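You are here: Home / Visitor Programs / Guides for Hosts

How to Run the Liquid Pouring Demonstration on an Open Day

This guide is for staff who host the pouring station during the October open day at the Westodier building. It covers preparing the table, running a pour with visitors present, and closing the station. Hosts who have not run the station before should read it in full and complete one practice session with Selorm Acheampong.

Before Visitors Arrive

1. Wipe the table and let it dry. Cleaner residue makes cups and beakers slide.

2. Check the marks drawn on the tabletop. The beaker is placed over the cross. If a mark has faded, ask Florante Macaraeg to redraw it. Hosts should not redraw marks themselves, as a small shift will spoil the stored positions.

3. Fill the test tubes with colored water only. Food coloring is kept in the Cabrera cabinet, second shelf. Fill each tube low. A tube that is too full will spill when the arm begins to tilt it.

4. Set the arm speed to 12 percent. This is the approved speed for all sessions with the public.

5. Run one pour with no visitors in the room and enter the result in the log sheet.

Running the Pour

Allow 90 seconds for a short introduction. Say what the arm will pick up and where it will pour, then ask visitors to keep their hands off the table. Start the routine once everyone has moved behind the line. The arm lifts the tube from the rack, carries it to the beaker, and tilts it slowly.

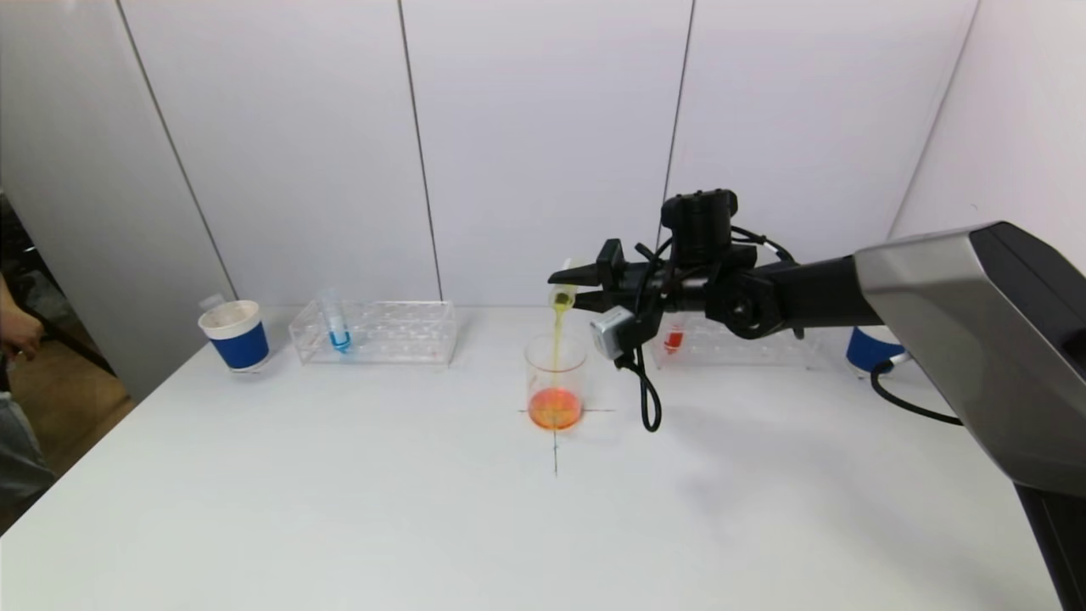
The arm pours yellow-green liquid from a test tube into the beaker.

Please do not speak over the pour itself. Most visitors prefer to watch, and questions are easier to answer afterward. If a visitor asks about the mixed color, explain that the liquids are dyed water and that no chemical reaction is being shown.

The wrist camera view may be displayed on the side monitor. Many visitors find it more interesting than the arm, and it helps those standing at the back. Turn the monitor on before the introduction so that the start-up messages are not on display. The view is close and can be confusing at first; give the group a moment to recognize the rack before you continue. 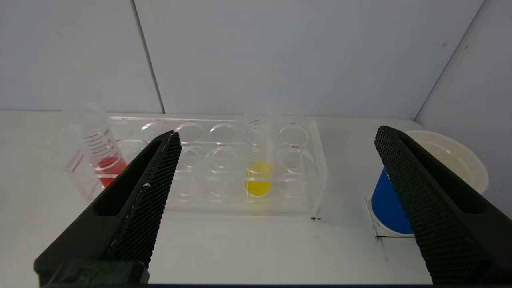
When the jaws are open, the host should check three points before allowing the arm to close on a tube:

The tube is standing straight in its hole.
The rack has not moved since the practice run.
No hand or sleeve is within reach of the arm.

If any of these is in doubt, press the pause key on the Kanel control panel and correct the problem. A pause does not cancel the routine. The emergency stop does, and the arm must then be sent home by a trained operator before the next group is admitted. In October last year, almost 100 visitors had to wait while the arm was reset after an unnecessary stop — the pause key would have been enough.

Grip Strength

The grip setting is stored with the routine and should be left alone. Clear plastic tubes bend slightly under pressure, and a tube gripped too hard may not release cleanly. A tube gripped too lightly can turn in the jaws during the tilt. Kristaps Eglītis sets the value each morning and writes it on the card beside the panel. 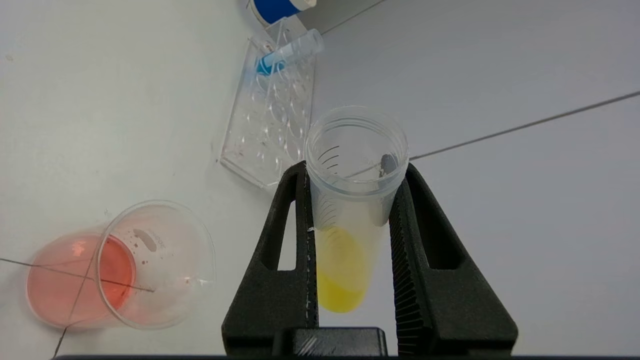
Visitors often ask how the arm knows that it is holding something. A suitable answer is that the controller reads how far the jaws have closed and compares this with the value stored for the tube. If the jaws close further than expected, the routine stops. Refer more detailed questions to Sixten Dalen, who is at the Gurkow desk until 4 p.m.

Spills

Stop the routine with the pause key and wait until the arm is still. Wipe from the outside of the spill inward, using the white cloths. Check the cables for liquid before you resume. If any liquid has reached a connector, close the station and call Virgilio Fajardo.

Closing the Station

Send the arm to its home position and switch off the monitor. Empty the tubes and beakers into the sink, rinse them, and leave them upside down on the drying mat. Racks stay on the table. Return the log sheet to the front office with the counter reading filled in; the reading at the end of the last open day was 2,337 pours.

Hosts who wish to book a practice session should write to the visitor programs office and state which afternoons they are free.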